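Setting Up Your Sukico Water Filter Pitcher
Section 2: First fill and first brew

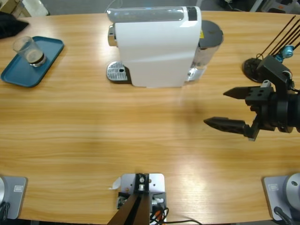
I wrote this part of the guide after going through three filters of my own, so you get my habits along with the official steps. Our tap water is hard enough to leave a white crust on everything, and that's what got me filtering in the first place. I mostly drink it cold, but a good share of mine goes into a white capsule machine like the one on the table there, and the coffee in a clear plastic cup is how I like it, dark with a lighter band of foam on top. Tea drinkers, the steps are the same for you!

1. Wash the pitcher and lid by hand in warm, soapy water. Leave the filter in its bag for now.
2. Soak the filter in cold water for 15 minutes. It'll fizz a bit, that's just air coming out.
3. Push the filter into the funnel until you feel it click (mine needed a good shove).
4. Fill the top with cold tap water, let it run through, and pour it out. Do this 2 times. I give mine to the tomatoes.
5. Fill it again and start drinking.

Note: Write the month on the lid sticker. Mine says July.

Caution: Never pour hot water into the funnel. Keep the pitcher out of the sun, and drink filtered water within a day or so.

Swapping filters is covered in Section 3.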